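Revised 9/19/18

# Sorting and Repacking an Open Storage Bin

This guide applies to the deep, open gray bins used in the Grurnley storeroom and at the Lamamis annex. It covers emptying, cleaning, sorting, and repacking. Staff who handle only the small lidded boxes should follow the separate Kakakhel shelf guide.

Allow one uninterrupted session per bin. A bin that has been partly sorted should not be returned to the shelf, and two bins should not be worked on at the same table.

## Before you start

You will need:

- a clear tabletop large enough for the bin and its contents
- a second bin or tray of similar size
- a soft cloth and a bowl of warm water with mild dish soap
- a dry towel
- paper labels and a dark marker
- the contents sheet for the bin

Check the number on the contents sheet against the number on the shelf. The Statov inventory lists 1,945 entries for the Grurnley storeroom and 3,037 for the annex, and several bin numbers appear in both lists. If the numbers do not agree, leave the bin where it is and report the difference to the storeroom desk.

Remove anything stored on top of the bin before lifting it. Two people should carry any bin that cannot be raised comfortably by one.

## Emptying the bin

1. Set the bin on the table with its long side toward you. All of its base should be supported.
2. Take out large items first and place them at the back of the table.
3. Lift out small items by hand. Do not tip the bin to pour them out.
4. Put anything sharp or broken directly into the tray.
5. Check the corners of the floor, where small parts tend to collect.

Items that are tangled together should be lifted out as one piece and separated on the table. Pulling on a single item while the rest are still in the bin can damage both the item and its neighbors.

## Cleaning

Wipe the inside walls from the rim down, then wipe the floor. Use as little water as the job requires. Scuffs on the sloping walls are normal wear and do not need to be scrubbed out. A crack is a different matter. Run a finger along the rim and the lower corners, and set aside any bin in which a crack can be felt.

Dry the bin with the towel and leave it open while you sort. Bins that were cleaned in June and closed too soon had to be cleaned a second time.

## Sorting

Compare each item with the contents sheet and place it in one of the following groups:

| Group | What to do |
|---|---|
| Listed and sound | Return to the bin |
| Listed and damaged | Place in the tray and mark the sheet |
| Not listed | Place in the tray and write a label |
| Packaging and scraps | Discard or recycle |

Do not add an unlisted item to the sheet yourself. Label numbers from 3,000 upward are reserved for unlisted items and are issued by the storeroom desk. Until a number has been issued, write the bin number and the date of sorting on a paper label and keep it with the item.

## Repacking

The gray bins are narrower at the floor than at the rim. Items that seem to fit when held over the opening may wedge partway down, so the order of packing matters. 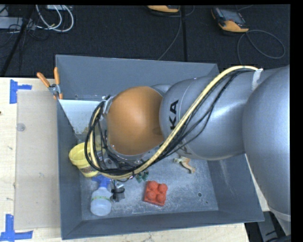

Begin with the heaviest items and lay them flat on the floor of the bin. Fill the spaces between them with smaller pieces that will not be crushed. Soft items may then be folded and placed against the sloping walls. Fragile items go in last, near the top, with nothing resting on them.

Leave a hand's width of space below the rim. Bins are sometimes stacked during deliveries, and an overfilled bin will bear on its contents. If everything listed will not fit within this limit, stop and request a second bin. Do not press the contents down.

## Returning the bin

Sign the contents sheet and place a copy on top of the contents. Fix the label to the short side that will face the aisle. Return the bin to its own place on the shelf, then take the tray and the original sheet to the storeroom desk.

Wipe the table before bringing out another bin.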